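Pladum Household Linen Survey

What is in the file

A table of 313 short answers about how people wash, dry and store their household linen. The answers came back from 400 paper forms handed out in Jeswood in March. Each row is one household. The columns are:

household_id
wash_temp_c
dries_indoors (y/n)
softener (y/n)
storage
notes

The notes column is typed as written, spelling mistakes included. Blank means the question was skipped — it does not mean "no". Where someone ticked two temperatures we kept the higher one.

Known problems

Page 5 of the form was printed faintly in one batch, so storage is often blank above household_id 100. Wool and silk were left out. Forms filled in with Fahrenheit were converted and rounded.

Versions

The first version used the Fladico column names. The Jelínek script still expects those, so rename before running it.

Licence

Free to use and share with credit to Pladum.

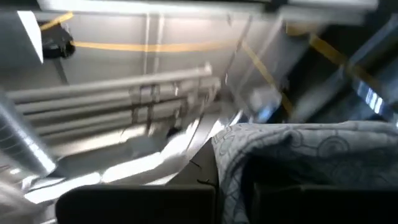

Blue fabric in both pictures. 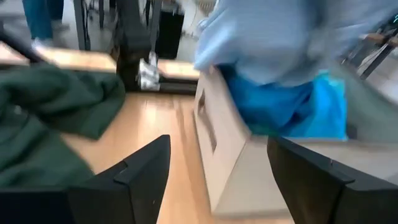
Can I join this table to the older Jeswood forms?
Only by hand. The older forms used a different set of household numbers and no list linking the two was kept.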